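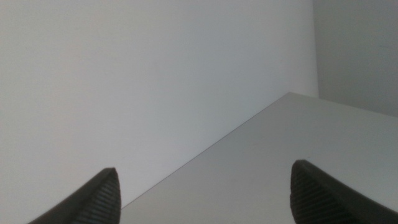 Fine ribs on two dark gray fingertips. Photo: Aurelio Aguirre

Skalton Soft-Shell Bike Travel Case: Review
Tuesday, February 25, 2020

The Skalton is a padded soft case for one road or gravel bike with both wheels off. It sits in the middle of the company's range, above a plain zip bag and below a hard case with the same interior size. I bought it last August for a week of riding out of Koltcombe and have used it on every trip with a flight in it since.

Packing

The frame bolts to an internal steel rail by the dropouts. The rail ships with quick-release fittings, and thru-axle adapters come in a small pouch with the manual. Check the pouch before the night you need it. Mine had the front adapter and two copies of the rear spacer, and the missing part took three weeks to arrive.

Once the fittings are right, the job goes quickly. Pedals come off, the seatpost comes out or drops fully, and the handlebar is unbolted at the stem and tied along the fork with the supplied straps. I need some 35 minutes for a bike with mechanical shifting and rim brakes. Disc brakes add the rotors, which I remove and carry in a flat box, and a pad spacer that Skalton does not include.

Wheels go in outer pockets, one per side. The pockets are lined and have a stiff disk where the axle sits. A 35 mm gravel tire fits if you let most of the air out. Wider tires will go in, but the zipper has to be pulled around the tread in stages and I would not want to do that often.

Moving it

There are two fixed wheels at the rear and a single swivel wheel that clips on at the front. With the swivel fitted, the case tracks straight on airport floors. On cobbles or packed snow it wanders, and it is easier to take the swivel off and drag from the strap. The clip is plastic and has a visible stress mark on mine, though it still locks.

The long side handles are placed well for two people. For one person the balance is poor: the rail puts the mass toward the chainring end, and the nose lifts when you carry it by the center handle. Getting it onto the overhead rack of the valley bus was not possible. The driver put it in the hold, flat, under ski bags.

Protection

No damage to the frame so far. One rear derailleur hanger came back slightly bent after the second flight. I now unbolt the derailleur and wrap it inside the rear triangle, and the problem has not returned. The foam on the drive side is thinner than on the other, which seems the wrong way around.

The outer fabric has scuffed at both lower corners without wearing through. Zippers are the coarse-tooth type and run freely. Water resistance is moderate. After 2 hours on an open trailer in sleet, the base was dry inside and the top seam was not.

Compared with the Štefanec

I borrowed a Štefanec hard case for one trip. It protects better and needs less thought when closing, but it is a good deal heavier, and an aluminum bike with tools and shoes put it over my airline's limit. It also does not fold. The Skalton folds to the depth of the rail and went under the bed in a small hotel room, where the Štefanec stood in the shower.

Price and spares

I paid 100 euros less than list in an end-of-season sale at Skiltoneck. At full price I would look harder at renting, which several shops near the larger climbs now offer by the week. Spare swivel wheels, straps and adapters are sold separately. Replacement foam is not.

For: short packing time, folds flat, good zippers.
Against: thin drive-side foam, weak swivel clip, top seam leaks, fittings pouch needs checking.

Rating: 3.5 out of 5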